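How to Budget for Your First Kitchen Robot Arm

So the money for an arm has come through, or it nearly has, and now you need a number to put on a form. When we planned the one for our test kitchen at Westton, I started with the price of the arm and worked outward. Please don't do it in that order! Start with the jobs and let them pick the equipment for you.

Step 1. Write down what it has to handle. Go through an ordinary breakfast or lunch setup and list each thing by size, weight and how easily it squashes. Our list had a loaf of sandwich bread at one end and a table knife at the other, and those two alone ruled out 4 of the grippers we had been admiring. Look up the opening width of each gripper, then check how thin an object it can pick up from a flat counter.

Step 2. Try it in simulation before you ask for quotes. We built a marble counter and a tiled floor, put the arm in front, and scattered food and tableware around. It cost us a few evenings, and it changed the order quite a bit. 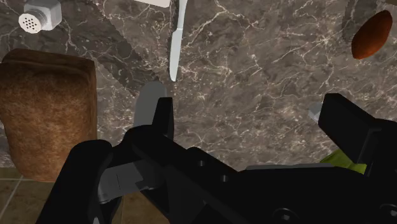
Yao wrote in after an earlier version of this page to say that the simulation line in the budget should be twice what people expect, as the software may be free but the hours spent getting objects to weigh and slide properly never are. I agree, and I've raised ours.

Step 3. Price the gripper on its own line. Ask whether the finger pads can be replaced, and what a set costs. The Mondley supplier quoted us 484 dollars for spare pads, an adapter plate and a cable, none of which was in the first quote.

Step 4. Measure the room. Include the body of the gripper as well as the reach of the arm, for it takes up far more space over a counter than the drawings lead you to think (and it will hide things from your camera, so leave money for a second one).

Step 5. Add the slow things. Shipping from Judeldale took 6 weeks, and the mounting stand came later still. If your funds expire in May, order the stand first.

Keep a little back for the bread, too. You'll go through a lot of it.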